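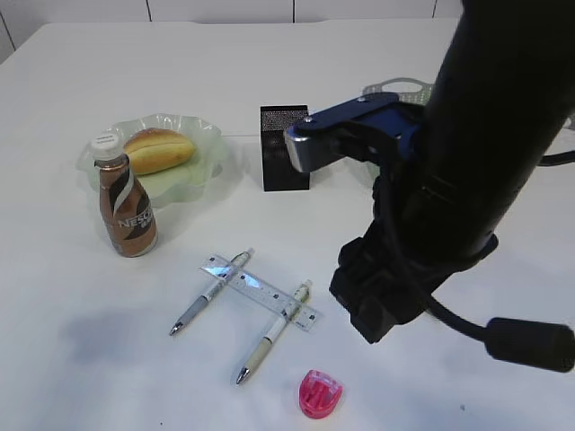 Chapter 3
Who Pays for School Meals?

In most towns, the price of a school lunch is set by elected people. A council or school board votes on it, usually as part of the yearly budget. This chapter looks at how that vote is made and who tries to shape it.

The town of Jastosmont has 163 students in its only elementary school. In October the council debated whether lunch should be free for all of them or only for families below a set income.

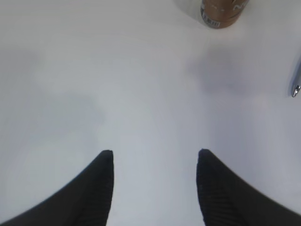

A means test sorts families by income before help is given. Supporters say it saves money. Critics say the forms keep some eligible families away. A budget debate often starts from a table as white as the one shown here - no programs, no prices - and members add one item at a time.

Council member Themis Kouris proposed a middle course: free meals for the first 2 grades, with a review later. The neighboring town of Buleo had already tried this.
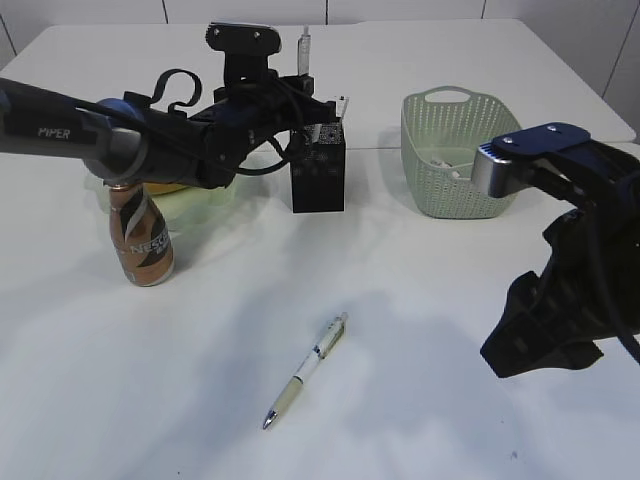 Figure 3.2 Robotic arm over a white table.

Key terms: means test, universal benefit, budget vote.

Share (2)

3 comments

Avotiņš: Does the review clause come up again in a later chapter?

Skilumus Reader: Yes, in the part on budget votes.

Avotiņš: Thanks, found it.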